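Brodholm shop floor meeting — minutes
17/05/2025, break room, early shift and late shift together

I'm taking the notes again, so if I got you wrong, grab me by the lockers and I'll fix it. We started late on account of the coffee machine.

1. Last minutes
Passed, with one fix: it was Leblanc who asked for the new floor mats, not me. Sorry!

2. The sorting arm
This took up most of the meeting, as you'd guess. Menavton has sent over the simulation of the pick-and-place job, and we had it up on the big screen while we talked. It's only small colored blocks for now (the real thing will be our bushings and end caps), but you get the idea of how the arm reaches over and comes down on a part. Brumik asked if it would be that slow in real life. The answer from Menavton is that the speed gets set with us, on the floor, and nobody has picked a number yet.

The plan as it stands: the arm takes over small-part sorting on the early shift in July. Late shift keeps sorting by hand until we've had a good look at how it goes. The order they're testing against is 308 parts, the same mix we get on a normal tray run.

Then the part everyone came for — jobs. The 3 people on sorting now stay on the same pay grade. Two move to inspection and one learns to set up and restart the arm. I said I wanted that in writing and I still do. Management says we'll have the letter before anything gets bolted down. I also said (maybe a bit loudly) that inspection is harder on the eyes than sorting ever was, and that the breaks ought to change to match. That got a lot of nodding, so it goes on the list.

Leblanc brought up the talking. Sorting is where the new people get to know everybody, standing at the same table all morning, and she doesn't see where that happens if the table goes. We went back and forth on this for a good while and didn't settle it. One idea was to start new hires on the late shift. Another was to keep one hand-sorting table going for odd sizes, and I liked that one better.

3. Training
Setup training is 50 hours, all of it paid and none of it on weekends. You don't need any computer background. Sign-up sheet is on the board by the time clock, and please print your name this time, I can't read half of you.

4. Stops and jams
Who gets to hit stop? Everybody. We agreed on that in almost no time and I'd like it painted on the wall. A stop won't count against anyone's numbers. Brumik will write up a one-page sheet for jams and pass it around for comments.

5. Other business
The parking lot light is still out. The lunch fund stands at 100 dollars, so yes, there will be a cookout.

To do: letter on pay grades (management), jam sheet (Brumik), break times for inspection (me), hand-sorting table (Leblanc and me).
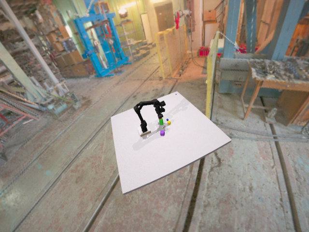 Ánh Sầm asked for it to be added to the minutes that sorting people should be in the room when the speed gets set, and that one sit-down before July isn't enough. She'd also like the late shift to get the same training hours as the early shift, even if the arm doesn't run at night yet.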